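Home Reviews Laundry & Cleaning Storage Small Spaces About

Reading time: 6 minutes

The Garholm laundry basket, three months in

I have strong feelings about laundry baskets, which is not a thing I expected to be true of me at this stage of life. I've owned a wicker one that shed bits into everything, a fabric one on a wire frame that gave up and lay down like a tired dog, and one of those tall narrow bins with a lid that you have to dive into head first to get the last sock. So when the wire one finally went to the tip back in the spring I decided I'd buy a plain plastic basket, the sort my gran had, and stop being clever about it.

I ended up with the Garholm. Cream plastic, little holes all over the sides, brown rim round the top and cut-out handles at the ends. I bought it from the Plullitz on the ring road, where I'd gone for curtain hooks, and I carried it round the shop full of curtain hooks and a cactus, so I suppose you could say the testing started straight away.

First impressions were good! It's light, but it doesn't feel thin. If you squeeze the long sides together they give a bit and then spring back, and the rim stiffens the whole thing up so you can lift it full without it folding in the middle. My old one (not the wire one, the one before that) used to go banana-shaped the moment you put a wet towel in it. This holds its shape with a full load of wet bedding, and I've carried plenty of that down the garden.

The handles are the bit I'd most like to praise. They're simply holes in the plastic, nothing fancy, but whoever designed them has bothered to smooth off the edge where your fingers go. I've had baskets where that edge was like a bread knife. You do need to carry it with two hands if it's full, or prop it on your hip, and it's slightly too long for my hip, so I go down the stairs sideways like a crab. Tall people will have no trouble.

Now, how it gets used in our house. In theory the basket lives on the landing and dirty things go into it. In practice it spends most of its life on the floor next to the sofa, because that's where I fold, in front of the telly, and it's also where everybody in this family seems to take their clothes off. We are a football household. There is always a shirt somewhere. I can put the basket so close to the sofa that it's touching and the shirt will still be on the cushions.
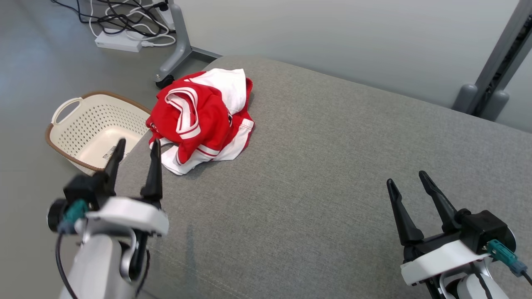

So a basket for this house needs to be low enough to throw things into from a sitting position, and the Garholm passes that one with flying colours. It's the height that does it. The tall lidded ones look much tidier, I'll give them that, but you can't sit on the sofa sorting darks from lights into one without standing up every two minutes. With this I can do the whole lot without moving my legs. Whites get dropped in first, then I cart them off and come back for the coloureds, and anything red goes in a wash of its own after what happened to my good pillowcases. (Pink. All four of them. I'm still using them.)

The holes do a proper job too. Damp kit used to sit in the bottom of the fabric basket and go off by Friday, and you'd know about it from the front door. Air gets through this one. It won't save you if you leave a wet PE bag's worth in there all weekend, we've tried, but a slightly sweaty top will be fine until you get round to it. And I can rinse the basket out in the bath with the shower head, it takes a minute, and the water runs straight out through the sides.

Right, grumbles.

The sticker. There's a label stuck down inside, near the bottom, and it will not come off. I've had a go with my thumbnail and with hot soapy water and got precisely nowhere. I rang my friend Sławomir Witkowska, who knows about this sort of thing from years of doing up old furniture, and was told to try cooking oil and leave it overnight. I haven't, as I know I'd forget and put a white blouse in on top of it. So the label stays. It's not big and it does no harm, but it annoys me every time I empty the thing.

The holes also catch. Only small stuff - bra hooks mostly, and once the toggle on a pair of shorts, which I had to work out from the other side with a crochet hook. If you've got delicate knits I'd put them in a net bag first.

It also doesn't fold flat. If you're in a flat with no landing and no utility room, that might settle it for you. My sister has the Skenov collapsible one, which goes down to almost nothing and slides in beside her fridge, and she loves it. I borrowed it for a week and found it bowed when it was full, and I pinched my finger opening it, twice. But she's got a galley kitchen and I haven't, and I can see why she'd put up with it.

I looked at the Vanags as well before I bought, the one with the padded handles. Lovely thing. Comfortable to carry, and it comes in a dark green I'd have been very happy with. It was also over three times the price and I couldn't quite bring myself to do it for something that's going to be kicked along a hallway.

After three months of daily use there's a scuff on one corner where it gets shoved against the skirting board, and the cream has picked up a faint grey smear that I think is from somebody's trainers. It comes up all right with a bit of cream cleaner. No cracks in the rim, none round the handles either, and that's where my gran's used to go.

Would I buy it again? Yes, and I probably will, as I could do with a second one for clean things. At the moment clean and dirty take turns in the same basket, and there are days when I have to sniff a T-shirt to find out which day it is. I might see if they do it with a different coloured rim so we can tell them apart.

Four stars. It would have been four and a half without the sticker.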